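Zwischenbericht an den Fördergeber, Projekt Pason
Berichtszeitraum: Projektmonate 9 bis 14
Arbeitspaket 4: Wahrnehmung und Greifplanung im Nahbereich
Verantwortlich: Blažena Rusnák

1. Stand der Arbeiten

Im Berichtszeitraum wurde die Softwarekette für die Posenschätzung im Nahbereich von der Prototypfassung in die gemeinsame Codebasis überführt. Die Module für Bildaufnahme, Segmentierung, Posenschätzung und Greifplanung laufen jetzt als getrennte Prozesse und tauschen Nachrichten mit einheitlichem Zeitstempel aus. Die frühere Kopplung über gemeinsamen Speicher wurde aufgegeben, nachdem sie bei Neustarts einzelner Module wiederholt zu inkonsistenten Zuständen geführt hatte.

Die Anbindung an die Bahnplanung von Westerberg ist abgeschlossen. Die Schnittstelle überträgt neben der Zielpose auch deren Kovarianz. Der Planer lehnt Annäherungen ab, deren Unsicherheit entlang der Greifachse über dem konfigurierten Grenzwert liegt, und fordert eine weitere Aufnahme aus veränderter Blickrichtung an. Die Auswahl dieser Blickrichtung erfolgt derzeit aus einer festen Liste mit 8 Kandidaten. Eine informationsbasierte Auswahl ist implementiert, aber noch nicht freigegeben.

2. Wahrnehmung gekrümmter, texturarmer Flächen

Der Schwerpunkt lag auf Bauteilen mit glatter, gewölbter Oberfläche. Aus kurzer Distanz füllt ein solches Teil nahezu das gesamte Kamerabild, und die merkmalsbasierte Registrierung findet zu wenige stabile Punkte. Glanzstellen wandern mit der Kamera und werden vom Detektor als ortsfeste Merkmale fehlgedeutet. Im Gegenlicht kommt hinzu, dass regelmäßige Gitterstrukturen im Hintergrund sehr kontrastreiche, aber mehrdeutige Korrespondenzen liefern: Ein Versatz um eine Masche erzeugt praktisch denselben Restfehler wie die korrekte Zuordnung. 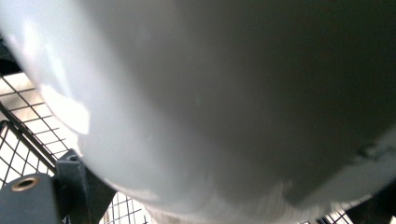
Der Schätzer wurde deshalb auf ein konturbasiertes Verfahren umgestellt. Aus der Segmentierung wird der sichtbare Teil der Objektkante extrahiert und gegen die projizierte Kontur des Modells optimiert. Überstrahlte Bereiche werden vorab maskiert. Periodische Strukturen erkennt ein Filter im Frequenzbereich und schließt sie von der Merkmalssuche aus. Als Stützstellen bleiben Kanten fester Anbauteile im Bild, sofern deren Lage im Zellenmodell hinterlegt ist.

Das Verfahren hat eine bekannte Schwäche. Bei annähernd rotationssymmetrischen Teilen ist der Drehwinkel um die Symmetrieachse aus der Kontur allein nicht bestimmbar. Die Software meldet diesen Freiheitsgrad jetzt als unbestimmt, während die Vorversion einen willkürlichen Wert mit zu kleiner Kovarianz ausgab. Für Greifvorgänge, die gegenüber dieser Drehung invariant sind, genügt das. Für die übrigen ist eine zweite Ansicht erforderlich.

3. Werkzeuge und Daten

Das Annotationswerkzeug Suka wurde um die Bearbeitung von Teilkonturen erweitert. Annotierende können Kantenabschnitte als sichtbar, verdeckt oder unscharf kennzeichnen. Unscharfe Abschnitte gehen mit reduziertem Gewicht in das Training ein. Die Wiedergabe aufgezeichneter Sequenzen ist nun deterministisch – gleiche Eingabedaten und gleicher Softwarestand führen zu identischen Ausgaben. Regressionstests laufen jede Nacht, der vollständige Durchlauf am Sonntag.

4. Abweichungen vom Arbeitsplan

Die Hand-Auge-Kalibrierung musste überarbeitet werden. Der bisherige Ablauf setzte ein starr montiertes Kalibriermuster voraus und war für das handgeführte Werkzeug nicht geeignet. Der Mehraufwand beträgt 6 Personenwochen und wird innerhalb des Arbeitspakets durch Verschiebung der Dokumentationsaufgaben ausgeglichen. Die von Wonside zugesagten Modelldaten liegen erst teilweise vor. Betroffen ist die Auswertung der Baureihen ohne CAD-Referenz, Meilenstein M4 ist davon nicht berührt.

5. Nächste Schritte

– Freigabe der informationsbasierten Blickrichtungswahl nach Abschluss der Kollisionsprüfung
– Verlagerung der Konturoptimierung auf die Grafikeinheit
– Abgleich der Kovarianzen mit Referenzmessungen, getrennt nach Beleuchtungssituation
– Nachlieferung der Schnittstellendokumentation bis Dezember

Eine Änderung der bewilligten Mittel wird nicht beantragt.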